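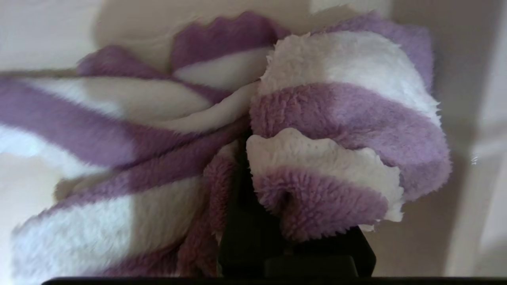
A striped fleece draped over the Sirnach parallel gripper, seen from the wrist camera.

Zidberg has opened orders for Sirnach, a two-finger gripper and wrist camera kit aimed at labs and small integrators working on cloth handling. The kit bolts to the standard tool flange on most mid-size arms and ships with driver software, a calibration card and a set of recorded household tasks that buyers can use as a starting point for their own training.

Cloth remains one of the harder materials for a robot to deal with. It has no fixed shape, it hides its own edges, and a grasp that looks secure from the side may be holding one layer of a fold and missing the next. Most parallel grippers on the market were designed for boxes and machined parts, and their makers publish grip force figures measured on steel or hard rubber. Zidberg has published its figures on terry, fleece and bedsheet cotton as well, and the fleece numbers are the lowest of the set.

"Deep pile is where the pads lose their purchase," said Lucero Cárdenas, product lead at Zidberg. "The fibres compress, the fingers report that they have closed on something, and the item slides out on the way up. We set the default closing speed for that case. Users handling thin cotton will want to raise it."

The fingers are black, tapered and cut through with a long triangular opening in the upper part. Zidberg says the opening saves weight at the tip and leaves the camera a partial view of whatever is behind the finger. The surface is lightly textured. Replacement pairs are sold separately and are changed with two screws. Maximum opening is 66 millimetres, which is enough for a rolled hand towel but tight for a bath towel folded in quarters.
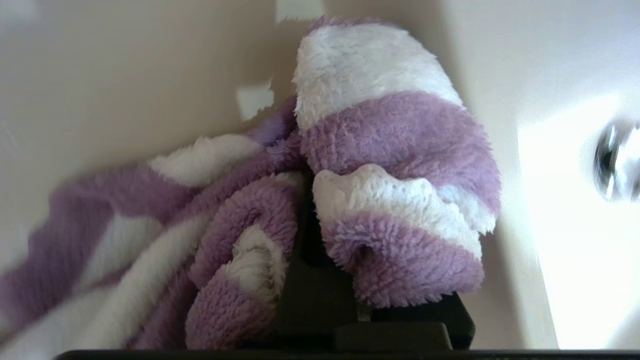
The camera sits behind the fingers at a fixed angle and looks out along them. It records at 28 frames a second over a single cable that also carries power to the gripper. There is no depth sensor. Cárdenas said the company tested one in early units and dropped it after finding that fluffy fabric held close to the lens gave readings too noisy to be useful. The lens has a short minimum focus distance, though cloth moving quickly near it will still blur, and the manual recommends slowing the arm during the first part of a lift.

An independent look at the kit comes from Plotbridge, a contract testing shop that ran a pre-release unit for 13 days in bathrooms, laundries and kitchens. Its report is generally favourable. Calibration held between sessions, the driver recovered cleanly from an emergency stop, and the fingers showed no visible wear at the end of the period. The testers rated the gripper well for picking up bunched towels from a flat surface, and for carrying a loosely gathered blanket with part of it hanging free.

The report is less kind about edges. Finding and pinching a single hem, as needed for folding, succeeded much less often than a simple pick, and the testers put this down to the width of the fingertips. They also noted that a large item draped over the gripper can cover most of the camera's view, leaving the control software with little to work from until the cloth is set down.

"For pick and place it does the job," said Aníbal Escobar, who wrote the Plotbridge report. "For folding you would want a second camera somewhere off the arm, and the software should support that out of the box. At the moment you have to write the synchronization yourself."

Zidberg said support for a second camera is planned as a free update and is expected in June. A narrower fingertip is also in development — the company would not give a price or a date for it.

Two other points in the report may matter to buyers. The cable exits at the rear of the housing and can snag when the wrist turns past its usual working range, so Plotbridge taped it to the forearm of its own arm. The housing is also not sealed. Zidberg's manual allows use near sinks and basins but warns against handling soaked fabric, and water damage is excluded from the warranty.

The recorded tasks supplied with the kit cover towels, blankets, pillowcases and tea towels. Each recording includes the wrist video, joint positions and finger opening. The licence permits commercial use of anything trained on the recordings but does not allow the recordings themselves to be passed on.

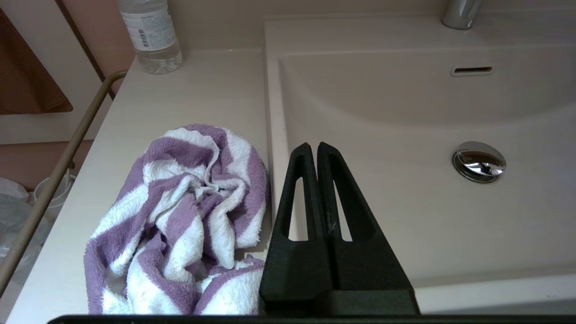
Price and availability

Sirnach is sold direct from Zidberg and through its distributor, Apaza, which also handles repairs. Pricing is by quotation and depends on the arm and flange adaptor. The warranty runs for 2 years and covers the gripper, camera and cable; finger pairs are treated as consumables. Existing customers with an earlier Zidberg gripper can keep their flange adaptor, but will need the new cable.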